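Kolcombe arm (home-built sorting arm)

The Kolcombe arm is a robot arm for picking up and sorting tableware, put together by members of the Lasden shared workshop. I'm one of the people who built it, so take this as the inside version (I've tried to keep the bragging down). The name comes from the street the workshop is on. Newer members just call it the arm, and that's fine too.

Background

The project started in July, when Trevor Kowalchuk brought in a used arm he had picked up from a small dealer called Usora for $330. It came with no manual and a control program in a format none of our computers would open. Trevor wanted it to load a dishwasher. I wanted it to do anything at all! We settled on sorting dishes on a table, which is a much smaller job than loading a dishwasher and still kept us busy for months.

The first job was wiring. I replaced the power lead and made up new signal cables, and Trevor wrote the software that talks to the joints. The gripper fingers went through 13 versions before we had a pair we liked. Most of the early ones were too stiff, and they'd squeeze a cup right out sideways and send it across the floor. The current pair has a softer pad on the inside, cut from a sheet of drawer liner, and I glue on a fresh one whenever the old one gets shiny.

Table setup

The arm works over a low square table, with the dishes spread out by hand before each run. We don't use a grid or any marked spots, and whoever sets the table is encouraged to be a little mean about it. 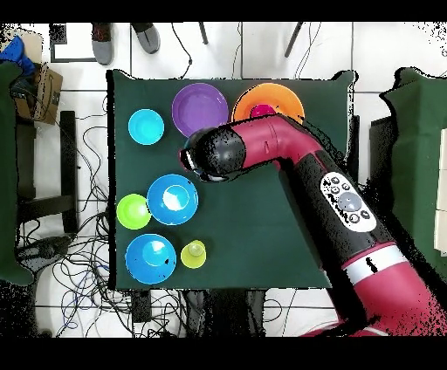 Trevor's sorting program, McIntyre, goes by color first and outline second, and that's why we bought the brightest plastic dishes we could find. Plain round shapes are easy to locate against a dark tabletop, but a dish on top of another dish is a different problem. The small magenta cup sitting on the orange plate is the sort of thing I mean: the program has to work out that there are two objects there, and the arm itself can be hanging over part of both while it's trying. Shiny plastic is the other headache. A blue bowl with a big white glare in the middle can look like a blue ring to the software, and for a while McIntyre was sure we owned a donut. We turned down the lamps and taught it to ignore pale blobs with color all the way around them, which helped a lot.

Performance

In our last long session the arm made 77 pickups in a row without dropping anything, and then it dropped a plate. Cups are its best dish by far. Bowls come next, as long as the gripper can get one finger over the rim, and flat plates are still the worst, because there's so little edge to grab. Trevor has been sketching a thin scoop to slide under them. I'd rather try a suction cup, and we've agreed to build both and see.

Known problems

Cables are the big one. Ours run across the floor in every direction, and I keep promising to put them in a proper channel. The shoulder joint drifts a little after a long run and has to be zeroed again, and McIntyre takes 2 tries to start on a cold morning (we don't know why, so if you do, please write to us).

Page last edited 10/12/25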